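Stougaard 500 Sectional Work Table

The Stougaard 500 is a freestanding work table supplied in single sections. Sections are used alone or bolted edge to edge to make a longer surface. The table is intended for packing rooms, repair shops, school labs and light assembly. It is sold by Utel in white only.

Top and frame

Each top is a flat panel on a welded steel frame. The panel is fixed from below, so there are no screw heads on the working face. Edges are square to let one section sit tight against the next.
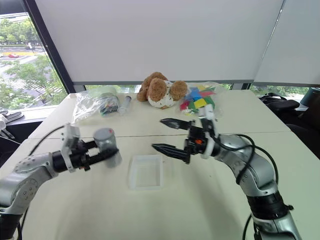 Sections are joined with the Minen joining kit, ordered separately. The kit contains 4 bolts, 4 washers and a flat steel plate that spans the two frames. Level both sections before tightening. A correctly joined pair shows only a faint line where the far section meets the near one, as on the white tops here, and small parts slide over it without catching. If a step can be felt with a fingernail, loosen the bolts and adjust the feet again.

Feet and leveling

The standard foot has 65 mm of travel and is set with a wrench from the outside of the leg. Locking casters are available but are not advised for joined sections - the joint is not designed to carry the load of a table being rolled.

Care

Wipe with a damp cloth and mild soap. Do not use scouring pads or solvent cleaners. Dry the joint after washing. Adhesive labels should be peeled off slowly and any residue removed with soapy water. 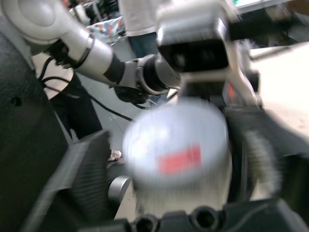 Ordering and delivery

Sections ship flat from the Flivville warehouse, one per carton. Legs and feet are packed with the top. Allow 6 working days for standard orders. Orders received after noon are processed the next working day. The joining kit ships in its own box and may arrive separately.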